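7 December 2025 — Archive workroom, football history project
Entry by Edem Ayaaba

Transcription of the Dudside tournament ledgers resumed this morning. Volume two contains 48 match entries, of which 35 now carry a confirmed score. The gate for the final is written as 1,728 in the ledger and 1,964 in the Frimpong scrapbook. Both figures are to stand until Augustina Amoah has compared the handwriting.

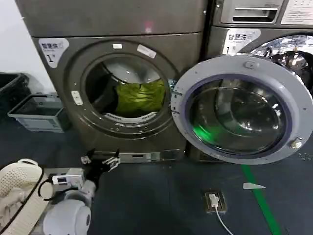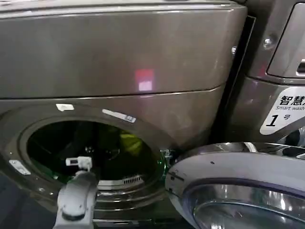
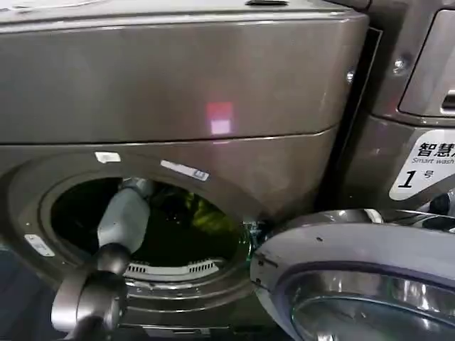 Front-loading washing machine, door opening and front panel.

Iddrisu Quansah questions whether the Wukelik side entered as amateurs. The entry form is silent on the point — the club minutes should be consulted before March.

Colleagues are asked to record replayed matches on a separate line and to leave the original spelling of players' names unaltered. Volume three has been passed to Dzifa Aryee.

Recent entries
Skovby touring party: list of fixtures
Ledger volume one: corrections
Notes on missing team sheets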